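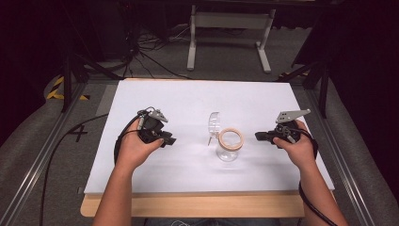 heketti-jar README

Replay + segmenting tools for the two-hand gripper recordings, jar task. 517 episodes, 29 held out for val.

Install: pip install -e . then run heketti check before anything else. Needs Python 3.10, untested on newer.

Known problems
- depth on clear glass is junk, use the mask branch
- left/right clocks drift, resync every 2 min (sync.py)
- episode 569 has no left gripper stream. skip it, loader dosen't yet

Split file is from April. Ask Tassanee before regenerating.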